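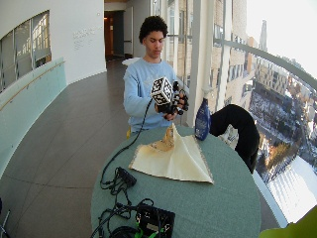 # Getting creases out of a cloth napkin without an iron

A wrinkle-release spray and a flat table will deal with most creases in a cloth napkin. It won't give you the sharp finish of a hot iron — for a formal dinner, use the iron — but it is good enough for everyday meals.

## What you need

- A clean cloth napkin
- A trigger bottle of wrinkle-release or fabric spray
- A table with a cloth over it
- A chair back or rail for airing

Read the bottle first. Some sprays aren't meant for silk or for metallic thread, so try a hidden corner if your napkins are trimmed.

## Spraying

1. Lay the napkin flat and smooth it with your palm from the middle outwards.
2. Hold the bottle a hand's length away and set the nozzle to mist.
3. Spray in 4 light passes, turning the napkin between each one. It should feel damp all over with no wet patches.
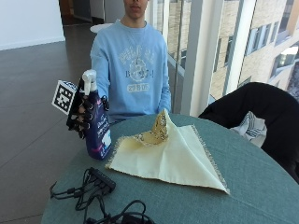
*Spray bottle upright on the table, cream napkin beside it.*

## Smoothing

Pull gently on opposite edges, then on opposite corners. Work along the weave first. Fringed edges need care: comb the threads straight with your fingers and don't tug them.

If a deep fold line stays put, give it one more pass of spray and press it with the side of your fist. Leave it for 5 minutes before you try again.

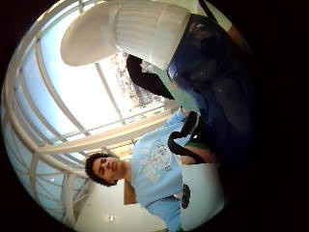 Good light makes old fold lines much easier to find, and daylight is better than a lamp. Tip the napkin towards the window and look across the surface. A bright glass ceiling like the one behind him does the job well, though you may need to turn the cloth a few times to see the shallow creases.

## Lifting and airing

Pinch the napkin by one corner or by the middle and raise it slowly so the rest hangs under its own weight. Shake it once, then hang it over a chair back until dry.

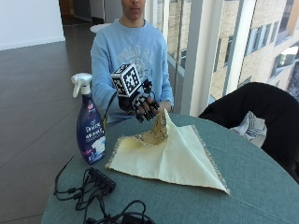 *Raising the napkin into a peak, with the gold pattern near the lifted corner.*

Fold it only when it is fully dry. Store napkins flat in a drawer, with the patterned corner on top.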